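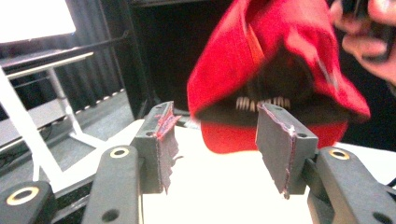 How to Clean and Reshape a Baseball Cap

Most baseball caps can be washed by hand at home. Allow 21 minutes of work, then a night for drying.

Before you start

Read the care tag inside the cap. If it says wool, use cold water only. Older caps may have a cardboard brim, which falls apart when soaked. Tap the brim with a fingernail – a hollow sound usually means cardboard. Clean those with a damp cloth and go no further.

Bright colors, red above all, can bleed. Press a wet white cloth against the inside seam for a minute. If color comes off, wash the cap alone and keep the soak short.

Washing

1. Open the snapback strap all the way. Dirt collects between the teeth, so go over them with an old toothbrush.
2. Fill a sink with cool water and a teaspoon of dish soap.
3. Turn the cap over and scrub the sweatband first.
4. Soak for 7 minutes. Wipe the panels with a soft cloth, working from the button down.
5. Rinse until the water runs clear. Don't wring it.

Drying

Blot with a towel and set the cap over an upside-down bowl. Curve the brim with your hands while it is damp. Keep it out of the sun and away from the dryer.

When it is dry, close the strap one snap at a time. Store caps on a shelf or a hook – stacking is fine if the crowns are nested.

Antonina Levchenko
Updated 04/06/2019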